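News > Bookshops > Second-hand and exchange

Gukura Books moves its English stock to Pido Street

The second-hand English bookstore Gukura has closed its harbor branch and moved the stock to its main shop on Pido Street. The combined inventory is 2859 titles, of which 447 came from the harbor branch. Fiction is shelved by author on the ground floor. Travel, history and language courses are upstairs.

The exchange system has changed with the move. A paperback returned in readable condition now earns store credit equal to half the penciled price, valid for 26 weeks from the date on the slip. Credit slips issued at the harbor branch remain valid until the end of January and can be used against books only. Hardcovers are assessed at the counter. Ex-library copies and magazines are no longer accepted.

Customers may bring up to 100 books at one time. Larger lots, such as house clearances, need an appointment with Judit Lakatos, who took over buying from Savvas Gkikas in the fall. Lots are priced as a whole, and unsold items are not returned.

Audiobooks on CD have been withdrawn from rental and are being sold off. The catalog is kept in Drenell, and a search page for the public is planned. Until then, title requests are taken by phone or at the counter. The shop opens at 10 a.m. and closes at 6 p.m., with no midday break.

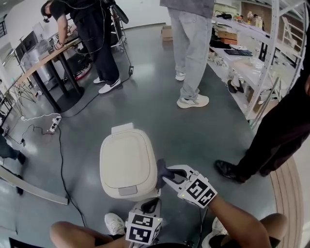 Harriet Hutchins wrote that the half-price credit is fair for recent paperbacks, but she would like the slips to run a full year, as she visits only in spring.

Contact | Copyright Beyene Book News | Back to top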